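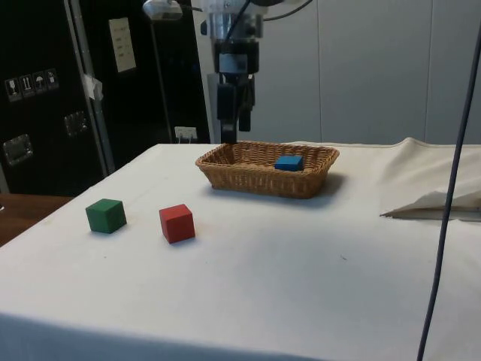

Home Issues Student Projects Archive Contact

Reading time: 4 minutes

3.2 Task and procedure

The sorting task was set for the second-year project course at Druncombe. Each team wrote a program that picks up colored wooden cubes from a cloth-covered table and places them in a shallow wicker basket. Teams worked from a shared code base, Plodia, and were free to change the grasp height and the order of the cubes. Over the term the teams logged 823 attempts, of which 755 were kept for analysis. The remainder lacked a complete log – in most cases the arm had been stopped by hand.

Figure 2 shows the red cube held between the fingers beside the basket, with the blue cube inside and the green cube on the cloth. 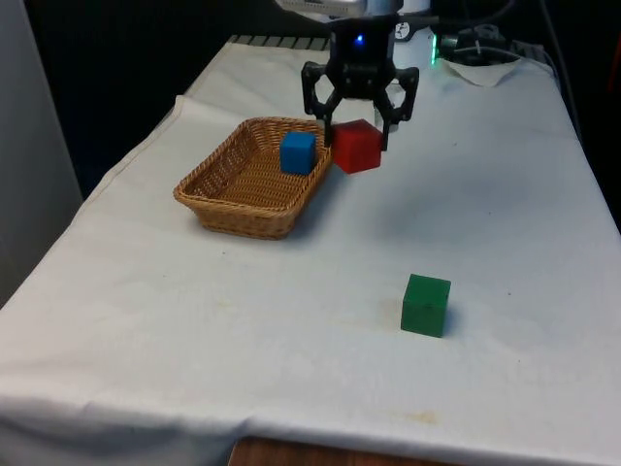
3.3 Scoring

An attempt was scored as complete when all cubes lay inside the basket and the gripper was open. Two markers, Lammers and Ouali, scored every attempt separately. Disagreements were settled by the course leader.

Comments (3)

Annick Arsenault: Were the 755 attempts spread evenly over the teams?

Amr Ouali: No. Two teams joined late – the counts per team are in the appendix.

Arnout Geerts: We plan to run the same task in July with a deeper basket.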